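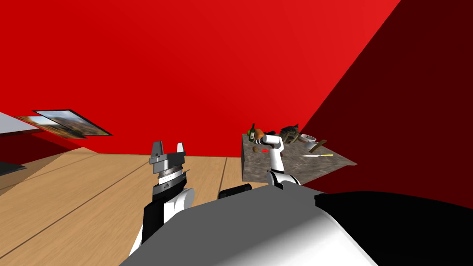 List archive > Data collection > Simulated kitchens

Re: How many demos per kitchen before we change the layout?

Posted to the Stunditz users list, November 2018

I wrote the collection scripts for the Boseo kitchens, so I can answer most of this. Replies inline.

> We are starting our own set of counter tasks in simulation and have
> one operator. The plan is 800 demonstrations in a single room, then
> move to a second room. Is that sensible, or should we rotate rooms
> from the start?

Rotate from the start. We did it your way in May and regretted it. After the first 800 demonstrations in one room the policy did well there and fell apart when we changed the wall color. The red room is one of the replacements. We now do 200 per room and then switch, and go back to a room later if it needs more.

If your operator needs time to get used to a room, throw away the first session. It costs less than keeping slow, hesitant reaches in the set.

> Do you keep the head view level? Ours rolls a lot when the torso
> leans and the operator complains about it.

No, we leave it as it comes. In the red room the floor line can run uphill to the right by a good deal with both grippers still in view, and those runs are fine for training. We tried leveling the view for the operator only and recording the raw one. The operators liked it, but their corrections stopped matching what the policy would see, and some of the reaches looked odd on replay. We went back to showing the same view that gets saved.

What does matter is how much of the robot's own body is in view. When the torso covers the near side of the counter, the operator can't see what is there and neither can the policy. We reject a start pose if the target is hidden. A knife or bowl that isn't the target can be hidden, that's no problem.

> How cluttered is the counter in your runs? We have been using one
> object at a time.

One at a time is too easy. Ours has a green bottle, a bowl, a knife with a yellow handle, a round orange-brown thing and a few small flat ones, all on a gray speckled top. The flat ones are the hard part. Operators come down too steep on them and the fingers hit the stone. Out of 1271 attempts in the last batch we dropped 178, and most of those were flat objects.

Keep the dropped ones in a separate folder. We deleted ours the first time and then wanted them for the failure classifier.

> Both arms recorded, or only the one doing the work?

Both, always. Record the idle arm even if it does nothing but hang over the floor with the gripper open. If you leave it out you will have to fill in something later, and zeros are wrong.

The Zerouali converter drops the idle arm by default. There is a flag for it in the config, keep_passive, and you want it set to true. The Caranel export keeps both but swaps left and right in the older version, so check one episode by eye before you convert the lot.

> Is the randomizer for object positions available?

It's in the tools directory with the room files. It does not check for overlap between the bowl and tall objects, so expect a few starts where things fall over in the first second. I filter those by object speed at step ten. A patch would be welcome.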